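Cavisham Robot Club – your questions answered

I get the same questions at every open evening, so I've put them all on one page. If yours isn't on it, come and find me on a club night (I'm the one under the stairs looking for the hex keys). Wayne Kettle

Who can join?

Anyone from 14 upwards. Under-16s need a grown-up to sign the form, but the grown-up doesn't have to stay. Quite a few do stay, mind you, and then they turn up the next week with a soldering iron of their own, which we love!

Do I need to know how to code?

No. Half of us couldn't when we started. Gadisa Ejigu runs a beginners' table for the first hour and he'll get you moving one joint of an arm on your first night. After that it's mostly a matter of stealing bits from other people's scripts and asking what they do.

What does it cost?

£2 a session, tea included. Members at the school or the college don't pay. If money is a problem just tell me quietly and we'll forget about it.

What are you working on at the moment?

The big one is our entry for the Prurireck Challenge, the build-and-repair contest. Teams get a desktop computer or a server with its side off and have to do a set of jobs on it using a robot arm: memory out, memory in, cables, and the one everybody dreads, the processor. We've called our arm Fornia. Don't ask me why, I was outvoted.

Why is the processor the hard one?

Because there's so little room for error! The pins in the socket are tiny and they bend if you so much as look at them. The chip has to come down flat, the right way round, and you can't shove it about once it's touching. Natnael Wolde wrote the part of our program that turns the chip from upright to level before it goes down (we call that bit the Wolde, as in "has it done the Wolde yet?"), and he's rewritten it more often than I've had hot dinners.

The other half of the job is the grip. Squeeze too little and the chip twists, squeeze too much and it pings out across the room. Amanuel Moges looks after the fingers and won't let anyone else near the bolts. 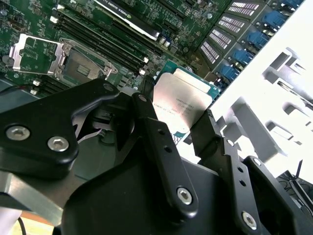

Cavisham, October

The green board with its socket open and the lever up is our practice server, and the arm has the processor by its edges with the metal side showing. We left the Quadro graphics card in on purpose, as the rules say you work with whatever is fitted. It makes you plan your way in a lot more carefully.

Is that a working computer?

It was when we got it. We don't power it up during practice, and the chip we use for training is an old one that wouldn't be missed. Please don't bring in your mum's laptop for the arm to have a go at. (It has been asked. Twice.)

How long do you have in the contest?

There's a 40 minute slot for the whole list of jobs, and you can do them in any order. We do the processor first while our nerves are fresh. Haris Nedeljković thinks we should leave it till last, and we have that argument every single week.

How much did the arm cost?

Nearly 3000 pounds all in, over two years, and most of that came from the Christmas raffle and a very generous bike shop. The arm itself was second-hand.

How many people are on the team?

The rules allow 8, drivers and coders together. You don't have to be on the team to come to the club, and plenty of members have never gone near it – there's a line-follower group, a drawing-machine group, and a chap making something with an umbrella that he'll explain at length if you let him.

Can I have a go at driving?

Yes! Everyone gets a turn on the arm in their first month. You'll start with foam blocks, then memory sticks, and Amanuel will tell you when you're ready for a chip. Hair tied back, sleeves up, and you keep a hand near the stop button.

When's the deadline for next season's team?

Names to me by 2022-12-31, please. A note through the letterbox will do, or tell Gadisa and he'll write it on the whiteboard.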